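9/12/20
By Raymonde Poirier

Search this site Enter keywords Go

Breltia keeps its training floor in a wide gray-floored room in Narnton, and it is never quiet in there. The people who teach the arms work a few feet apart, each with their own job going, and they call across to each other the whole time.

I spent a morning with the team's lead teacher, who goes by Lachance at work and who talks about groceries with more excitement than anyone I have ever met. "Everybody wants to see the arm do something fancy," she told me. "I want to see it pick up a can! A can is slick, it's round, it dents if you squeeze it, and it rolls off if you let it. I could do cans all year."
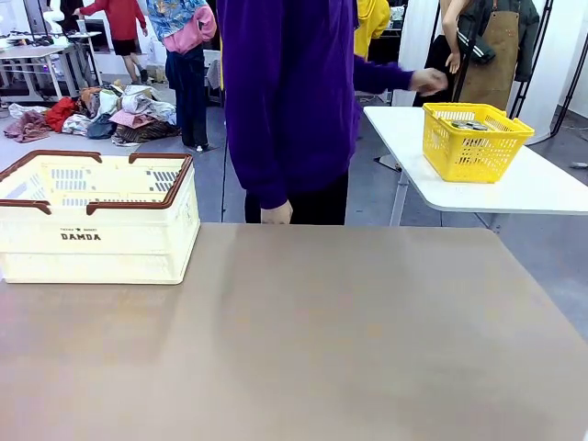

The DAMDA basket at the near table, with another basket and sorting work going on behind.

Her project is called Flasero, and the idea is simple enough. A person steers the arm through a chore by remote control, the computer records every move, and after enough rounds the arm tries the chore on its own. So far the team has saved 3,699 runs. Lachance did 368 of those herself, most of them with drinks and baskets.

"My first ones were awful," she said, laughing. "I came in way too fast, like I was grabbing a can for myself out of the fridge. The arm learns whatever you show it, so if you're jumpy, it's jumpy. Now I stop above the can, take a breath, and then go down." 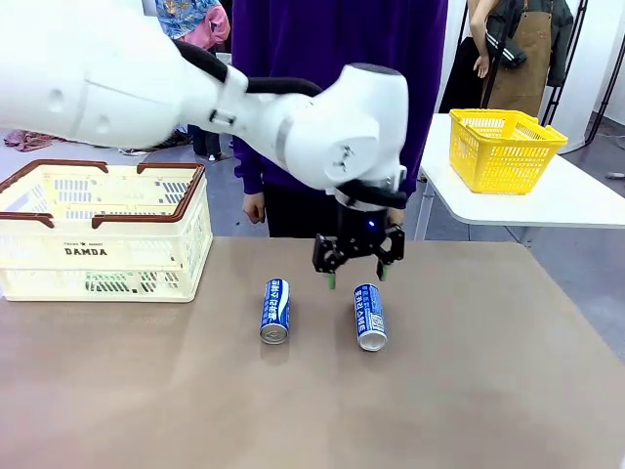
The gripper over two cans, with the empty basket off to the side.

New teachers get roughly 19 practice runs before anything they do is kept. What surprises them, she says, is how hard it is to judge depth without a hand of your own in the way. Her advice is to watch the fingertips and forget about the rest of the arm.

She also likes a bit of mess. A can lying on its side is a different problem from one standing up, and she wants both in the recordings. "If you only ever show it the neat version, it has no clue what to do on a bad day. So I say, go ahead, leave one lying down."
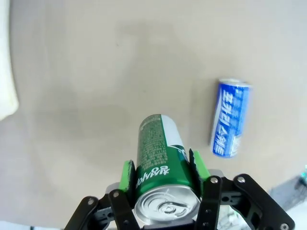 Green can between the finger pads, blue can lying on the table.

I asked whether she ever gets bored. She looked at me as if I had asked whether she ever got bored of music. "You can feel it when a run is good," she said. "It's smooth, you're not thinking about the controls, and you know you'd be happy for the arm to copy that one." Glass jars are next on her list, starting in October, and she is already collecting lids.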